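Trunik opens its plate library to anyone with a table to lay

10 Jul 2026 -- Ultska

If you have ever had more guests than plates, this one is for you. Trunik, the household lending shop in Ultska, is opening a plate library, and from today anyone in the town can borrow from it for a birthday tea, a wake, a street lunch or a plain old family supper that got bigger than planned.

The shelves hold 800 plates, nearly all of them given by local households over the winter. Very few of them match, and we love that! Florals sit next to bold modern colours, old tea-set plates next to sturdy plastic ones for the children's end of the table. Borrowers can ask for a set in one style or let us put together a mixture, and so far the mixtures have been far more popular.

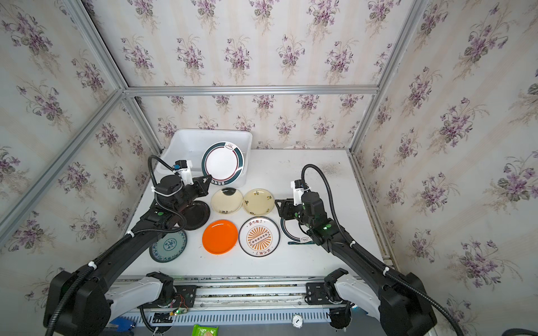
Sorting is half the fun. Plates with the same rim are kept together where we have more than one, and the odd ones go into mixed bins, which are lent out as they are. Patterned plates are stood upright for storage wherever there is room, so that borrowers can see the designs without lifting a whole stack. Anything chipped on the eating side is put by for the mosaic class at Aerts, our neighbours across the yard, who have already made a very cheerful doorstep out of the first batch.

Borrowing costs 2 euros a bin for up to a week, however many plates are in it. Bring them back scraped and rinsed -- we do the proper wash here. If one gets broken, just tell us at the desk. There is no fine, though a plate from your own cupboard is always a welcome swap.

The library's first big outing will be the Gurneo harvest supper in November, with 100 places to lay down the length of the old market hall. We can't wait to see all those different plates on one long table.

Plates can be collected from the Trunik shop, 49 Mill Lane, Ultska, during normal opening hours. Donations of single plates, part sets and sturdy storage bins are gladly taken at the side door. Bowls will have to wait until we have put up more shelves.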